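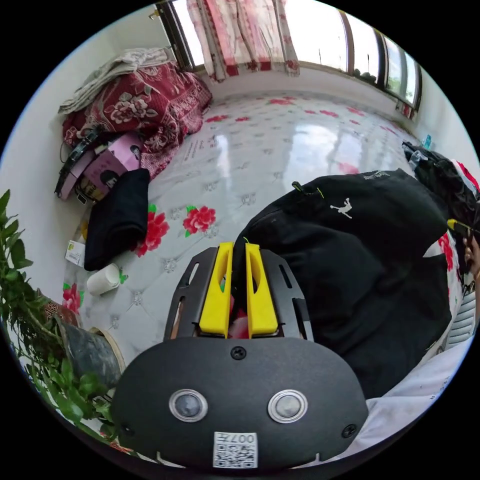
Hesden Gripper Club

The Hesden Gripper Club is a student robotics project, and I've been a member long enough that I probably shouldn't be the one writing its wiki article, but the page sat blank for ages, so you get me. We collect demonstrations of ordinary chores with hand-held grippers, and the recordings go into training a robot arm called Grolis.

What we do

Mostly laundry, if I'm being fair. You squeeze the handle, the two yellow fingers close, and you try to fold a sweatshirt as if you had no other fingers in the world. It's harder than it sounds! Dark clothes are my least favorite (sleeves just vanish into the rest of the thing), and slippery bedcovers come a close second. A session runs 18 folds, then you swap with somebody and go make tea.

Equipment

The club owns 3 grippers of the same pattern, with a rounded black housing and a slotted black frame above it. Each wears a QR sticker with its number, and yes, everybody wants 007. Spare fingers live in the Ogilvie cupboard, along with the screws that fit and a much bigger bag of screws that don't.

History

We started as a lunchtime group with 57 names on the sign-up sheet, most of whom I never met. Bedrooms came in during April, when we got tired of folding on classroom desks and members began taking the kit home. By the end of that spring the collection had reached 1,938 recordings.

Competition

The Julgate Cup is our one outing of the year. Teams get a basket of clothes and a robot that has never seen them. Grolis went out in the first round over a pillowcase, and I'm still a bit sore about it.

See also: Julgate Cup; Grolis (robot arm); Ogilvie workshop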